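Steamed Buns and Flour Protein

Student project report, Grokcombe

2. Method

We compared two wheat flours, sold as Surus and Sadel, to see which made a taller bun. Each dough had the same yeast, sugar and water. The dough rested in a covered bowl, then was shaped into buns with the tops pleated and gathered. Every batch was steamed for 14 minutes. Height was measured with a ruler after cooling. We repeated this 3 times for each flour.

The buns went into the steamer basket two at a time, with space between them so the sides would not touch.

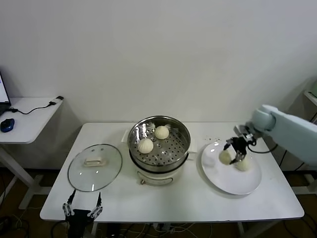

3. Results

Sadel buns were taller in all 3 batches. Surus buns spread out more and had a softer skin. One Surus bun stuck to the basket and tore, so we left it out.

4. Sources of error

Kitchen temperature was not controlled. Pleating was done by hand and the thickness at the top varied. A later test should use the Kyei flour as well, which was out of stock in June.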